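Zwischenbericht Greifervergleich, Stand August 2019
An: Maarja Raudsepp

Liebe Maarja,

du wolltest es kurz haben, ich versuche es. Seit dem letzten Bericht haben wir die beiden Handgreifer, den Flerkano und den Zoltus, endlich unter gleichen Bedingungen am Textiltisch laufen lassen. 1040 Durchgänge sind aufgezeichnet, geplant waren 1000, da sind wir also durch. 149 davon musste ich verwerfen, fast alle aus der ersten Woche, als die Zeitstempel der beiden Seiten noch auseinanderliefen. Laimutė Mets hat das im Controller behoben - zwei Abende Arbeit, und seither ist Ruhe.

Zu den Fingern: Die kurzen, schrägen packen dünnen Stoff am Saum sehr ordentlich, rutschen aber bei mehreren Lagen gern ab. Die langen flachen Platten kommen besser unter einen Stapel, dafür merkt man in der Hand deutlich weniger, was man gerade hat. Ich hatte vorher fest auf die kurzen gesetzt und bin inzwischen nicht mehr so sicher. Für das Falten würde ich im Moment gemischt arbeiten, links kurz, rechts lang, auch wenn das die Auswertung etwas lästiger macht.

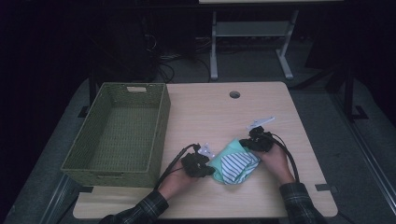

Warum testen wir die Greifer erst von Hand und noch nicht am Arm?

Von Hand sehen wir schneller, ob ein Finger überhaupt für Stoff taugt, und ein Umbau dauert ein paar Minuten. Am Navickas-Arm müssten wir nach jedem Fingerwechsel neu kalibrieren, das kostet uns jedes Mal einen halben Vormittag.

Was mich noch ärgert, sind die Kabel. Sie ziehen beim Drehen des Handgelenks, und nach einer Stunde spürt man das im Unterarm. Laimutė möchte leichtere Leitungen ausprobieren, die Anfrage bei Cornthorpe ist raus, Antwort habe ich noch keine. Funk haben wir kurz überlegt, aber die Verzögerung schwankte mir zu stark.

Beim Geld liegen wir im Plan. Von den Ersatzfingern sind noch 29 da, das reicht locker bis zum Winter (wenn keiner mehr welche auf Beton fallen lässt!). Als Nächstes kommen die Handtücher dran, danach die Kamera am Handgelenk. Der Umzug auf den Arm bleibt bei Januar. Dafür bräuchte ich von dir noch die Freigabe für die zweite Adapterplatte, am liebsten bald, die Lieferzeit ist lang.

Viele Grüße und bis zum nächsten Termin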